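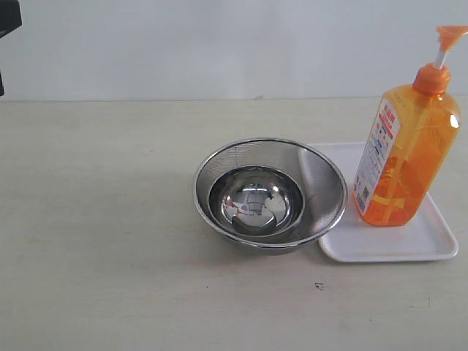 Does a furnished listing let faster than a bare one? Going by our own lettings, there is too little to tell.

Jamie's sheet has 44 flats on it, and only 2 match on size and street. Kadach claim a gap of nearly 700 a year in rent. I'd want to see their voids first – they leave out anything empty since January.
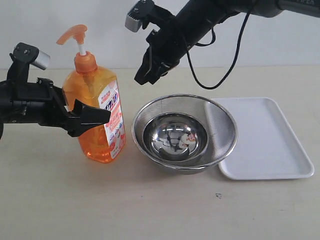

Page last changed: 2019-10-20 by B. Perrin

Reran it without the Gosling Road block. Gap shrinks to 200. Still don't trust it – "furnished" covers a bed and a chair in half of these. Ask Iker for inventories.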